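The Skorndale Tape, Again

18 Nov 2021

Every couple of years somebody puts the Skorndale tape back into circulation, and every time I get emails asking if I've heard it. I have. I own the Cotix reissue, I own the earlier bootleg, and I still don't believe the story that comes with either one.

You know how it goes. A folk trio called Cera plays one night in January in a church hall in Skorndale, the heating fails, a dozen people stay in their coats, and out of that misery comes "Sutherland," the long closing song that half the slow and sad bands of the next decade claim to have learned from. One take. No overdubs. The band splits up on the drive home.

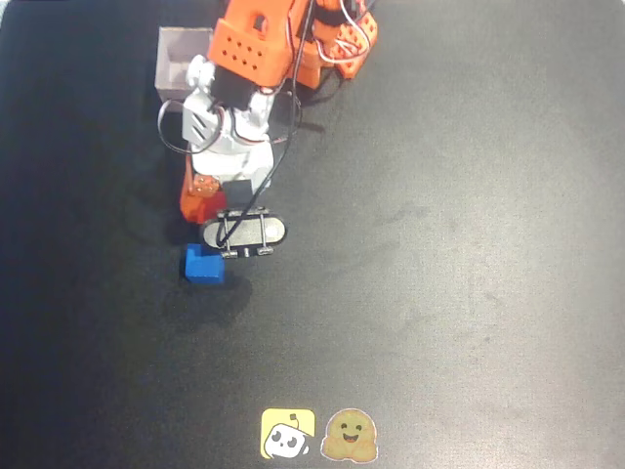
2 min read (360 words)

I'd like it to be true. But put on headphones and listen to the third verse. There is a second guitar under the first, playing the same figure a hair late. Cera had one guitarist. The liner notes call it "hall echo," and I've been in enough church halls to know that echo doesn't change its mind about a chord.

Then there's the pressing. The sleeve says 1000 copies, hand numbered. Mine is number 1802. I wrote to Cotix and got a cheerful reply about a "second allocation," with a link to the T-shirts.

The song itself I have less of a quarrel with. The words come from an old ballad, or so the notes say, though they don't say which one and I haven't found it in any collection I can get at. The tune is lovely. The singer goes flat on the word "harbor" every time it comes around and it works every time, and I'd take that over most of what gets called a lost classic.

What bugs me is how the legend has eaten the record. I read six reviews of the reissue and five of them spent more space on the broken heating than on the singing. One didn't mention side two, where there are two perfectly decent waltzes and a drinking song that goes on too long.

If you want it, the bootleg sounds better. The reissue has been cleaned up so hard that the coughs are gone, and so is most of the accordion.

Filed under: folk, reissues, grumbling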